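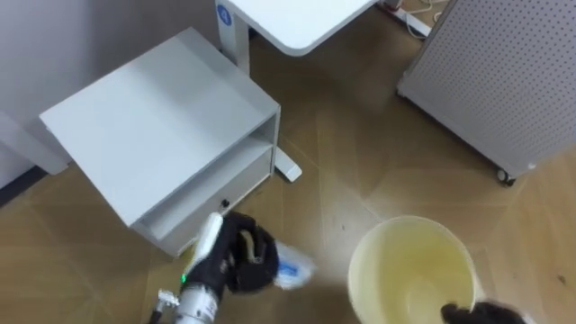 White cabinet with one drawer and a small black knob, white desk behind it.

Home Visits Workshops Food Letters Contact

A day at the Brutstead furniture fair

I went to Brutstead in September, for the second time. The first time I came too late and saw only people folding their tables, so this year I took the early bus and was at the gate at 8:30. The ticket was 20 and it included a coffee, which I drank standing up.

The fair is held in the old wool market. The main hall is for the makers of new furniture and the long side hall is for repair, old pieces and materials. I began with the side hall, while my head was still fresh.

The best hour of the day I spent at the table of Primo Negri, who repairs chairs with woven seats. He had a chair with half of the seat finished and he let visitors try the next row. My row was too loose. He took it out without a word and gave me the cord again, and the second one he left in. I asked him how long the cord lasts and he said it depends mostly on the cat.

Near him was Farahani, a family firm that sells handles, hinges and knobs. They had over 800 kinds in flat trays, sorted by the distance between the screws. I think this is a very sensible system, but it is hard if you did not measure at home, and I did not measure at home. I bought two brass hinges anyway. If they do not fit I will find a door for them.

In the main hall it was louder. Grikix showed beds that can be put together without tools, and a man with a microphone did it again and again. Orkisik had the largest stand, with bedroom and office pieces in pale colors. I liked their writing table in ash, but the price was 700 and delivery was extra, and my stairs are narrow. A woman beside me pulled every drawer in the row and listened to it close. After this I also started to listen, and it is true that they are different.

Lunch was bean soup and bread in the yard. There are benches for maybe 200 people and all of them were full, so I sat on the wall by the bicycles — it was warmer there.

In the afternoon there was a talk about oil and wax finishes. The speaker was good but very quiet, and from the back I understood only the part about cloths. You must spread an oily cloth flat outside to dry, never leave it in a ball, as it can start a fire. I did not know this. When I came home I looked under my sink and took out two of them.

The last bus back leaves at 5:40 from the stop behind the market, not from the one in front.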